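Subject: Re: [chores] Bathtubs, was: when does it do the dishes

Dorian Lebrun wrote:
> I have been on this list since there were 145 of us and every July
> somebody posts a clip of an arm folding a towel and says the home
> robot is two years off. I manage three rental apartments. What I pay
> for is bathrooms. So, to the people here who work on this stuff: can
> any of it clean a bathroom or not? I would take a bad job at a fair
> price. I already get that from Prakton.

Dorian,

I'll bite, having spent a good part of the month thinking about bathtubs, a thing I did not plan for when I left the pump business.

Short version: no. Longer version follows, and you can skip to the bottom where I answer the money part.

You asked about a bad job at a fair price. The trouble is that a bathroom is where a bad job shows. If a machine folds your towel wrong you have a lumpy towel. If it leaves a pink ring in the tub you have a review with the word "horrified" in it. The tub is also a rotten place to work. It's deep, it's white, everything in it is curved, and the dirt is down at the bottom where you have to hang over the side to reach. Ask your knees. So the way people go about it now is to have a person do the reaching with the same kind of fingers the machine would have, and record the whole business. You give up your own hands and work with two pinchers. It is a humbling way to meet a stain. 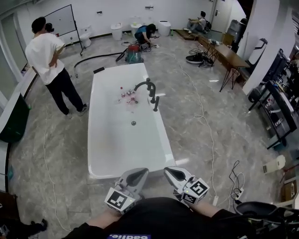
What makes it hard

I'll keep this to the things I have opinions on.

Wiping is pushing. A person leans on a sponge until it feels right and has no idea how hard that was. Go ask your cleaner how many pounds she puts on a tub. The video doesn't know either, and the machine has to get it from somewhere. Push too lightly and you've given the stain a nice massage. Push too hard on an acrylic tub and you own it.

Then there's the faucet. Every tub has one, no two are in the same spot, and it is always exactly where your elbow wants to be. The tall ones that arch over are the worst. People duck around them without noticing. I did a run last week for Kikano where I clipped the spout so often that I started apologizing to it.

Bottles are the next headache. They sit on the rim, they sit in the tub, they're slippery, and half of them have a cap that's not on. You can't clean around them, so before any cleaning there's a tidying job, and tidying means deciding what is trash. My own family has not settled that question in twenty years.

And the view is bad.
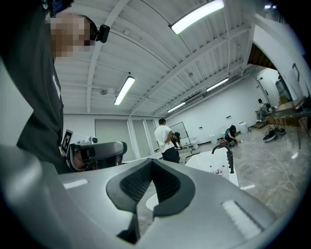 A camera that rides on the gripper is a fine thing when you're right on top of the work and not much help when you need to know where you left the bottle. Turn your wrist and it's looking at the lights. A camera on the head fills in some of that, as long as the head is pointed at the job, and mine tends to be pointed at the clock. You put the views together and hope that between them somebody saw the sponge.

Now, numbers, as you like numbers. The tub set I was working on had a target of 1,000 runs. We handed in 831 that anybody was willing to sign for. The rest were dropped sponges, gripper jams, and one where I answered my phone. Hofstetter, who pay for part of this, have 2,851 runs over all their bathroom jobs, and they will tell you with a straight face that it isn't many. They're right. It's fewer baths than a family of four takes in two years, and we've all met families of four who still can't clean a tub.

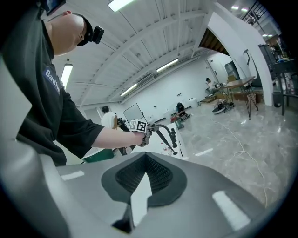

Headband on, gripper in hand, at close quarters.

What does work? Floors, sort of. The round vacuums are good at floors that are already clear, and every one I've owned has been undone by a phone charger. Toilets have gotten smarter, if by smart you mean the seat. None of them will do the outside of itself, or the floor behind it, where the actual crime is. I've seen a bench arm from Mosano wipe a flat counter better than I do. Flat, mind you, with nothing on it, and a fellow standing next to it with his thumb on the stop button. His wages were not in the brochure.

I don't want to be the guy who says it can't be done. I was that guy about backup cameras. The stuff is better than it was, the fingers are better, and the wiping I see now looks like wiping. But it's one tub at a time, and your three apartments have three different ones, plus whatever the guest in unit two did with the hair dye.

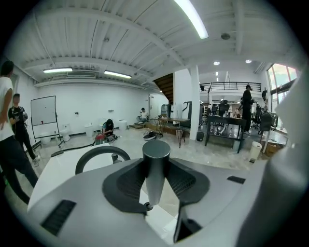

So should you put money aside for a machine to do your bathrooms next year?

Put it toward a long-handled scrubber and a small raise for whoever uses it. If there's anything left over, swap the worst of your three tubs for a walk-in shower. Flat walls, no rim for bottles, less bending, and if a machine does turn up one day it'll have an easier time too.

On Prakton: I had them for my mother's place and they skipped behind the toilet as well, so in that one respect you're getting what the robots offer already.

If anyone on the list has tried one of those spinning brush things on textured tub bottoms, write me off list. I've got the kind with the little daisies molded in and I'm losing.

Walt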